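图集：一件蓝色长袖和一块扇纹台布
2017年8月30日

网上流传一种叫Miyazaki折法的叠衣服办法，转发的人都说学会以后衣柜能空出一半。我对“空出一半”这类说法向来不太信，衣服的布料又没有变少。那篇教程我看的时候收藏数是2,463，底下的留言大半是“先存了”“周末试”，试完回来说结果的没翻到几条。

这一页放的是长袖和台布的图，后面是我对这套折法、对台面、对收纳盒的一些意见，写得比较散，想看哪段看哪段。 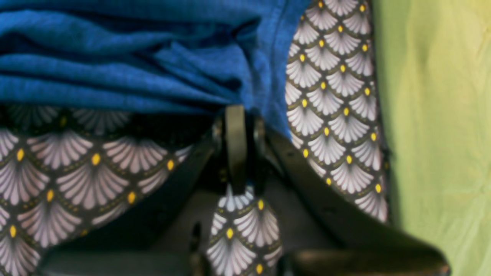
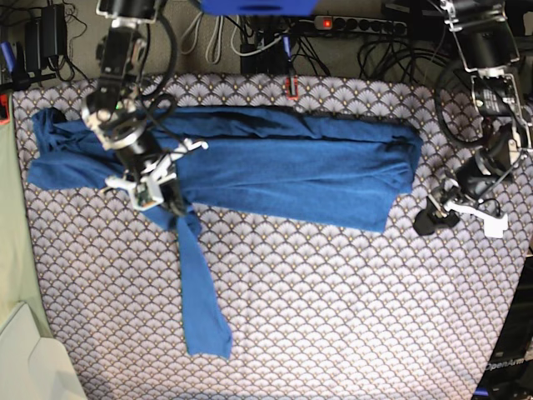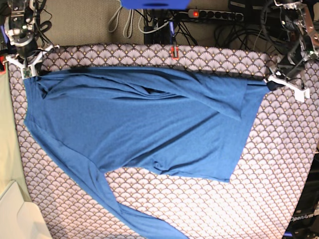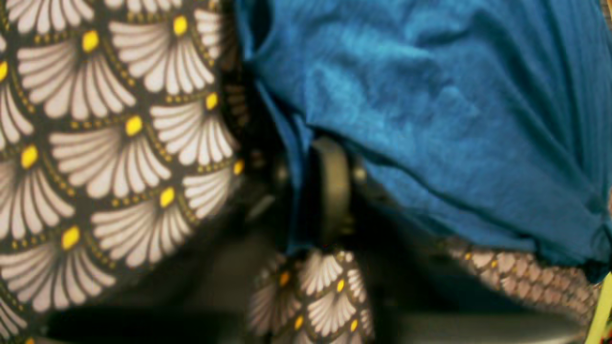 四张都有蓝色织物和扇纹布。第二张横折成长条，一只袖子垂在下面；第三张右半边翻折过来；第一张和第四张是近处的褶皱。

先说颜色。第一张的蓝偏宝蓝，第四张偏青，有人买衣服只看一张图就下单，我建议多看几张再决定。网店里写的“雾霾蓝”“湖水蓝”“克莱因蓝”，我一律当作“蓝”来理解，到手是哪种算哪种。

再说针织。Miyazaki折法的教程用的是一件白衬衫，浆得很挺，领子立着，往哪儿折就停在哪儿。拿这种衣服示范，什么折法都好看，报纸也能叠得很好看。换成软的针织长袖就是另一回事：布自己会滑，会堆，折线压下去又鼓起来。看第三张，上半截一道一道的横褶，中间偏下还拧了一小团，右边那一片倒是有条直边。教程里没有提过这种情况，留言里有人问“软的怎么办”，作者回了一个笑脸。

那套折法的说法大致是这样：
衣服正面朝下铺平。
两侧往中间折，袖子顺着折线放直。
下摆往上翻，翻到领口下面一点。
再对折，立起来，能站住就算成。

第一步就有问题。“铺平”两个字写得轻巧，针织长袖要铺平，得先把肩线对上，再把两边的侧缝拉直，下摆还往往是歪的。洗过几次的衣服侧缝会往前跑，这时候按侧缝对齐，正面就斜；按正面对齐，侧缝就斜。我选择按正面，反正穿的时候别人看的是正面。教程里一句“铺平”就过去了，视频里也直接从铺好的那一刻开始。

第二步的袖子也含糊。“顺着折线放直”，长袖比衣身还长的时候多出来的那截放哪儿？往回折一道，中间就厚；不折，它就从下摆底下露出来。第二张里垂下来的那只袖子就很能说明问题，衣身已经是一条挺像样的长条了，袖子还斜在外面，袖口那里还有点拧。所有叠长袖的教程都应该从袖子讲起，可大部分是把袖子放在一个从句里讲完的。

第三步没什么可说。

第四步“能站住就算成”，我有保留。能站住多久？放在桌面上站住和放在抽屉里站住是两件事。抽屉一拉一推，衣服跟着晃，薄的针织大概撑不过一个早上。我抽屉里的衣服都是互相靠着才没倒，抽走一件，旁边那件就歪下去。如果立着放的前提是抽屉必须塞满，那“空出一半”又从何说起。

我照着这套办法叠了18件长袖，有棉的，有混纺的，有两件厚一些的起绒。放进抽屉，关上，照常过日子。结果如下，写得不好听，但是我自己的抽屉：

棉的还行，折线留得住，拿出来要再抖一抖。
混纺的滑，过几天就矮下去一截，像没睡醒。
起绒的太厚，最后一折合不拢，松手就弹开。这类衣服我现在只对折，平放。

要说省地方，我量过，抽屉里确实多出来3厘米宽的一条缝。刚好够放一双袜子。教程标题里的“一半”我没有找到，也许在别人家的抽屉里。

再说这块布。

扇纹台布是Turkomska的料子，白里带一点淡紫的扇形，深色底，扇和扇之间有黄色的小点。很多人第一眼看上这块布的花，我买的时候也是因为花。卖家写的是“复古装饰风，提升叠衣幸福感”。幸福感我不评价，单说用处，花纹台布有一个好处和一个坏处。

好处是可以当尺子。扇形是一排一排的，横着对得齐，衣服下摆沿着一排扇子放，歪没歪一眼就知道。比买那种印了格子线的叠衣垫划算。我不太懂为什么一块印了格子的塑料能卖那个价。

坏处是花。深色的衣服放上去还好，蓝的也看得清楚；浅色的、带碎花的放上去，边在哪里要找一会儿。我有一件米色的薄开衫，每次铺上去都得用手摸着找下摆。要是你的衣服多半是浅色或印花，别买这种，买素的。卖家页面上配的图一律是深色纯色的衣服，想来他们也知道。

另外一点是滑不滑。评论区两派吵得厉害，一派说针织衣服在上面推不动，一派说跑来跑去。我的结论是看衣服。棉的推不动，化纤的会跑。哪一派都没说自己叠的是什么衣服，吵起来自然没个完。

台布的边要包好。第三张上方能看到台面的边是圆的、有些厚度，花纹一直包过去。这样包的好处是拖衣服的时候不挂丝。没有包的硬边很容易把针织的纱勾出来，勾过一次就知道心疼。包边的办法各家不同，我试过夹子、松紧带和订书钉。夹子碍事，手肘总是碰到；松紧带省事，洗的时候好拆；订书钉最牢，可是等要洗的时候就后悔了，而且总有一两颗会松出来，正好在你伸手的地方。现在用松紧带，四个角各打一个结，难看，但在下面看不见。

垫在台布底下的东西，有人推荐毛毯，有人推荐薄海绵，还有人郑重推荐专用的“静音缓冲层”。叠衣服又不出声，要静音做什么。一条旧毛巾被折一层铺平就够了。太厚反而坏事，手一压就陷下去，折线压不实。

桌子。我用的是Jilside的桌子，宽66厘米，当书桌嫌窄，叠衣服嫌不够深。商品页上说“满足全家各种需求”，我猜他们家的人都不穿长袖。铺一件大码的针织，袖子总有一截要垂到外面去，得先折袖子再放衣身，等于把教程的顺序倒过来。倒过来之后反而顺手一些，这一点我愿意承认，算是桌子太窄的意外收获。

高度也是个问题。叠衣服时手臂是往下压的，书桌高度刚好让人弯着背，叠完一筐腰就不舒服。网上的建议是“调整坐姿”，我的建议是站着，桌腿下面垫东西。垫什么都行，别垫书，会滑。

收纳盒。Cludeck出的那种布面盒子，卖点是“专为立式收纳设计”。我买了一个，仔细看了很久，没看出哪里是专为立式设计的。它是一个盒子，有底，有四面，没有盖。衣服立着放能放，躺着放也能放，放土豆也能放。侧面的硬衬是纸板，说明书上写着“可擦拭”，我擦了一次，角上就起了泡。如果已经有鞋盒，用鞋盒。

有一点它做得不错，提手缝得牢，装满了提起来没有开线。就这一点。

常有人问我的几个问题，一并写在下面，省得再回。

问得最多的是叠好的衣服上的折痕怎么办。没有办法，叠就有折痕，不想有折痕就挂起来。针织挂久了肩膀会长出两个角，这是另一种折痕。自己选一种能忍的。有一种说法是卷起来就没有折痕，我卷过，横的折痕没了，换来满身细碎的竖纹，穿到中午也没散。

第二个是叠衣板有没有用。对衬衫和T恤有一点用，尺寸确实统一。对长袖针织基本没用，板子翻过去的时候衣服跟着鼓起来，还得用手去按，那要板子做什么。而且板子本身也要找地方收，我家那块塞在衣柜旁边，每次开柜门都要先挪开它。

第三个是先翻面再叠还是直接叠。教程说一定要翻到正面，理由是“尊重衣物”。我觉得衣物不在乎。翻到反面收，正面少起一点球，这是我自己的习惯，也没有数据支持，听听就算了。

第四个，叠一件要多长时间。教程视频里几秒钟就好，因为它是剪过的，仔细看袖子那一步，光线都变了。我没有掐过表，也不打算掐。叠衣服又没有比赛，快了也就是早一点去洗碗。

还有人问洗完晾干的针织要不要先熨。软针织我不熨，抖两下，铺开，用手掌从中间往两边抹。注意是抹，别拉。拉的话领口和下摆会松，而且拉平的地方一松手又缩回去，折线跟着走样。按着上面两个角往外绷，上边一道是直了，底下的皱照样在。这种衣服要从下摆开始理，先把下摆摆正，再往上走，领口最后。教程里的顺序全是从领口开始的，大概因为领口好拍。

说到这里顺便讲讲折到一半的样子。教程只放两种图，一种是铺得像纸一样平的，一种是叠成方块的，中间那一段跳过去了。可是叠衣服的人大部分时间都待在中间那一段：这边翻过去了，那边还鼓着，底下压住一角，袖子不知道要往哪儿放。初学的人照着做，做到这一步就以为自己错了，拆开重来。没有错，针织长袖折到一半就是这副样子，第二张左边那一堆皱，第三张中间那一小团，都很平常。真要重来也只需要把那一团抽出来抹开，不用全拆。

关于“叠衣服能减压”，我也听过不少。有一本小册子，封面是一摞叠好的毛衣和一杯茶，里面说叠衣服时专注呼吸，人会平静下来。我叠到第几件的时候都没有平静，倒是想起来阳台上还有一筐没收。要是哪位叠着叠着真的平静了，我替你高兴，请顺便告诉我你家有几口人。

换季的问题。厚长袖大多要到10月才拿出来，现在叠得再整齐，中间压上几个星期，拿出来还是要重新理。所以换季收起来的那一批，我不讲究折法，平放，厚的在下，薄的在上，中间隔一张旧枕套。讲究折法的只有手边常穿的那几件，而那几件往往洗了就穿，根本轮不到进抽屉。按这个道理推下去，Miyazaki折法最适合的是不太常穿又不太厚又不太软的衣服。我数了数，家里符合条件的主要是几件不喜欢的。

樟脑球和香包我也不太信，不过这个说来话长，另写一页。

布料护理这边补两句。Turkomska这块台布第一次下水掉了点颜色，盆里的水有点灰，标签上写的是“不掉色”。后来再洗就没有了。建议头一回单独洗，别跟浅色衣服放一起。晾的时候拉平四边，这种密集的花纹一旦晾歪，铺上桌就看得出来，一排扇子往一边斜，拿它当尺子也就不准了。熨的话从反面熨，中温。正面熨过一小块，发亮，现在那一块放在靠墙的角上。

如果看完还是想试Miyazaki折法，建议这么改：袖子先折，先往里，再往下，多出来的那截折回肩膀那边；衣身折两道，不要折三道；最后一折松一点，别压；立不住就躺着放，抽屉不会生气。折出来比教程里的宽，也矮，拍照不好看。

那篇教程的作者前阵子又出了裤子篇，标题里的数字从一半升到了三分之二。我打算等到10月，把厚裤子都翻出来再说。

更新：有人来信指出，Jilside那张桌子有加宽版。我去看了，加宽版的页面图上放的是一盆绿植和一台笔记本，看不出能不能放下一件长袖。问了客服，回复是“亲，能满足全家各种需求的”。

更新：Cludeck的盒子起泡的角已经掉了一块纸板，我用胶带贴上了，目前装的是充电线。

相关页面：毛巾到底要不要卷起来；床笠的四个角；真空压缩袋漏气记录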